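The long way to a peg in a hole

Students at Zelwood are teaching a two-handed robot to put simple parts together. It is slower work than they expected, and they keep coming back.

Most afternoons the robotics club at Zelwood starts with a wipe-down of the table. Crumbs and pencil shavings have spoiled recordings before, and a fresh session costs more time than a cloth does. Then someone lays out the parts, someone else checks the hands, and a third student opens the logbook, a thick school exercise book with a cracked spine.

The club has entered the assembly class of the Multeo, a contest for school and college teams held each July in Wastura. The rules fit on two pages. A robot with two hands must pick up a set of parts it has practised with, bring them together and set the result down again. Teams may train it however they like, but once the clock starts they have to stand behind a line.

Zelwood has chosen to teach by showing. A student guides the arms through the job while the software records where every joint goes and what the head camera sees. Their target is 4000 recordings by the end of the summer term. The first 1000 were thrown away in the spring, when the team found that the clock on the camera and the clock on the arms had drifted apart. The logbook entry for that afternoon is one line long.

Since then they have worked in smaller batches and played back a sample of each before starting the next. It has made them fussier. A recording is dropped if the student hesitates too long over a part, or if a sleeve wanders into view.

The robot is called Ellis, a name left over from an earlier year's project that had wheels and a tray. It has strengths and weaknesses that the students can list without looking anything up. Large, smooth parts are easy to find and hard to grip. Small dark ones are the other way round. The left hand closes a little later than the right, and after a week of trying to cure this the team decided to let the training data absorb it.

In the club's last full trial Ellis finished 67 runs without help. The failures were mostly at the approach, with fingers arriving a few millimetres too high and pushing the part along the table. The students now spend half of each session on that moment alone, moving the parts to new spots and bringing the hands in from different heights.

Nobody is paid and there is no grade attached. Several of the younger members joined for the programming and have ended up preferring the guiding, which takes patience and steady shoulders. Others would sooner write the checking tools – there is plenty of that to do as well.

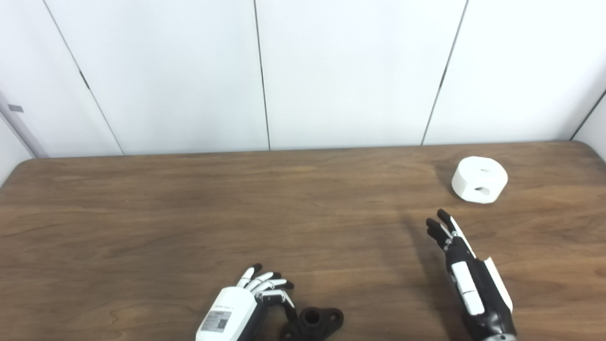

The club meets after lessons until half past five during term. New members start with the logbook and a few playback sessions, and usually guide the arms for the first time in their second month. The Multeo entry is open to the whole club, though only four students can stand at the table on the day.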